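Workshop notebook, Graline dye room
July 11, 2022

Back on the citrus peel question. Last week's orange peel bath gave a good yellow on wool and almost nothing on the cotton, and Leonora wants to know whether that is the fibre or the mordant before we put anything in the Villanueva sample book. My money is on the mordant. The cotton was from the old Dramon roll and I don't trust that it was scoured properly.

Scouring

Cut six pieces from the Dramon cotton and six from the newer Fultero cotton, all hand-sized, and notched the corners so they can be told apart when wet (one notch Dramon, two notches Fultero). Simmered the lot with soda ash for two hours. The Dramon water went the colour of weak tea, the Fultero stayed nearly clear. So there was a good deal still in that cloth. Rinsed until the water ran clean and left them damp in the lidded tub.

Total dry weight of cloth before scouring was 100 g. Did not reweigh after. Should have.

Mordant

Split the pieces three ways. One lot plain alum, one lot tannin first and then alum, one lot nothing at all as a control. Tannin was the oak gall powder from the jar with the cracked lid. It has clumped a bit but dissolved all right once the water was hot. Benjie thinks it has gone off. I don't think it can go off, but have written "opened?" on the label so we buy fresh if the results look odd.

Tannin lot soaked overnight Saturday to Sunday. Alum went on Sunday afternoon. All pieces were out and hung by the time I locked up.

Peel

We only want the outer skin. The white pith makes the bath cloudy and I suspect it dulls the colour, though I have never tested that on its own. Whole oranges keep better than peel, so from now on peel on the day, weigh straight away, and anything not used the same day goes in the freezer in a marked bag.

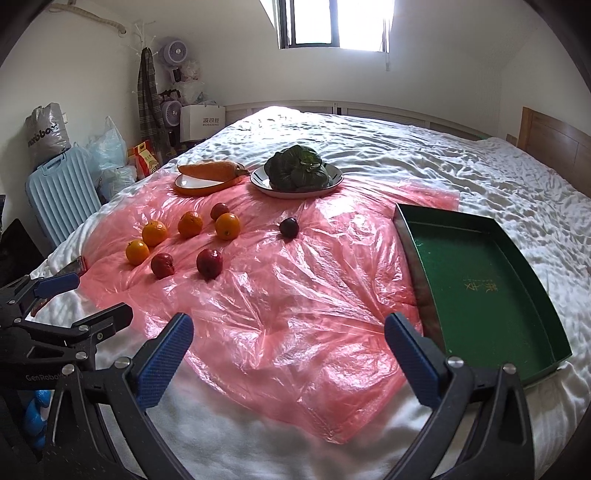 Dye bath

Peel chopped small, covered with cold water and brought up slowly over an hour. Held it just under a simmer. Strained through the muslin, then strained again as there were bits coming through. The bath smelled strongly of marmalade and was a clear deep gold.

All twelve pieces in together. Turned them every few minutes for the first half hour, then less often. Benjie took over while I was on the phone to Villanueva and says the heat crept up once but he caught it before it boiled. Left to cool in the pot.

Results so far (still damp, so go carefully)

Dramon, no mordant: faint cream, patchy.
Dramon, alum: pale lemon, fairly even.
Dramon, tannin and alum: proper yellow, slightly brown at the notched corner.
Fultero, no mordant: cream, even.
Fultero, alum: pale lemon, can't tell it from the Dramon.
Fultero, tannin and alum: best of the lot. Warm yellow, flat all over.

So tannin matters a great deal, and once both cloths are scoured the roll makes little difference. Half right about the mordant, then, and the scouring explains the patches last week but not the weak colour.

To do

Wash test on one piece from each lot once they have dried for a couple of days. Neutral soap, hand hot.
Light test: strips half covered with card in the south window. Leonora has the card.
Try the same again without the gall, using tea as the tannin. Cheaper if it works.
Order alum. The stock sheet says 1,287 g but the tub feels a lot lighter than that and someone hasn't been writing it down.
Ask Villanueva if they want a cotton page at all. On the phone they mostly talked about wool.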